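How Do You Buy a Robot? A Money Guide for Kids

When people see a robot, they like to ask, "What can it do?" It is a good question. But before the robot can do anything, some grown-ups must sit down and ask other questions. What will it cost? Where will it stand? What else do we have to buy?

In this page you will learn how people plan for robot equipment. You can use the same steps for small things too, for example a bicycle or a fish tank.

Start with the job

You do not begin with the robot. You begin with the job.

Think about a small workshop in a town named Harwood. The people there want help with cables. They have many tables, and under every table the cables hang down and get mixed up. They want to learn if two robot arms can put wires into a cable tray. A cable tray is a long holder that goes under a desk and keeps the cables in their place.

So the first line of their plan says only this: "Put colored wires into a tray." It is a short line, but it decides a lot. A robot for this job does not need to lift heavy boxes. It needs fingers that can hold something thin and soft. If the first line said "Carry bags of sand", the whole shopping list would be different.

Make two lists

Now the workshop makes two lists. The first list is called "must have". The second is called "nice to have".

On the must have list are these things:

Two robot arms
A gripper for each arm (a gripper is the robot's hand)
A strong table
A metal frame to hold the arms
Cameras, so the robot can see
A computer
Power cables and data cables
Trays and wires to practice with

On the nice to have list are a second table, better lamps and a softer mat for people who stand all day.

It is hard to be honest with these lists. Everybody wants to move their favorite thing to the first one! A good test is to ask, "Can we do the job on the first day without it?" If the answer is yes, it goes to the second list.

Arms, wires and a cable tray at the workshop: 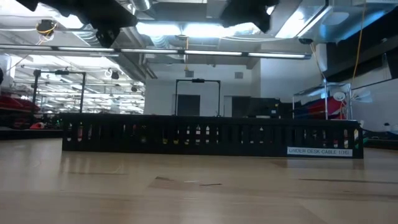
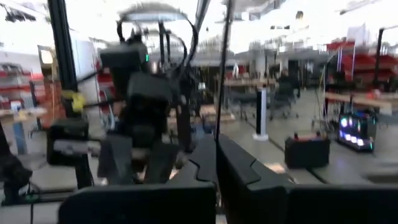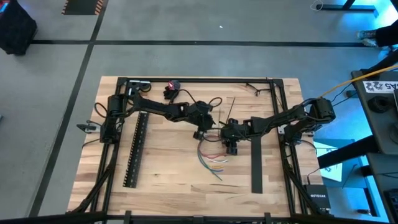

The price on the box is not the full price

Maybe you got a toy one time and then you saw the words "batteries not included". You had the toy, but you could not play until somebody bought the batteries. With robots it is the same, only there are many more "batteries".

The people in Harwood asked two shops for a price. A paper with a price, which a shop gives you before you buy, is called a quote. The first quote was from Zetivero and the second was from Stakoveo.

Zetivero was cheaper. But when they read the small letters, they saw that the grippers were not in the price. The cables were not there either. Stakoveo cost more, but the grippers and cables were already inside, and so was one day of lessons for the workers. To compare the two, the workshop had to add the missing things to the cheaper quote. Then the difference was very small.

So when you compare two prices, first check that you are comparing the same things.

Let's cut a budget into pieces

A budget is a plan for money. You write it before you spend anything. To make it easy, let's imagine that the workshop has 100 coins.

78 coins are for the things on the must have list.
12 coins are for delivery, lessons and putting everything together.
The last 10 coins stay in the box. They are for surprises.

Why keep coins for surprises? Because parts can break, and a cable can be too short. Also a robot needs many tries to learn, and the trays and wires it practices with get old and bent. These are small things, but you must buy them again and again. Grown-ups call them running costs – the money you spend to keep something working.

Electricity is a running cost too. Can you think of one more? If you have a pet at home, its food is a running cost.

Measure the room

A robot arm does not only need the place where it stands. It needs the place where it moves. Stretch out your arms and turn around slowly. You just used a lot more room than your two feet!

Before they ordered, the workers took tape and marked on the floor where the table would go. Then they walked past it and opened the doors. They looked for the nearest electric socket. They also asked where a person can stand safely when the arms are moving. In the first plan the table was too near to the door, so they made a new plan. To move tape costs almost nothing. To move a heavy table with two arms on it is a different story.

How long do we wait?

Equipment does not always come the next day. The workshop ordered in May and the shop said 28 days for the arms. The table could come much faster, but they asked to have it a little later, so it would not stand in the way.

They made a calendar on the wall and called the whole plan Bakilana, because a project is easier to talk about when it has a name. On the calendar they wrote when each thing arrives and who will be there to open the boxes.

Try it yourself

Choose a machine for your class or your home. It can be a robot which waters plants, or one which sorts crayons. Take a paper and write:

The job, in one short line
Your must have list
Your nice to have list
Where it will stand, and how much room it needs to move
The running costs

Now imagine you have 20 coins. Give some coins to each part, and do not forget the box for surprises. Show your plan to a friend and ask what is missing. Your friend will probably find something, and then you can change the plan with an eraser.

Words to remember

Budget: a plan for how to use money
Quote: a paper from a shop that tells you the price before you buy
Running costs: money you spend again and again to keep a thing working
Gripper: the part of a robot that holds things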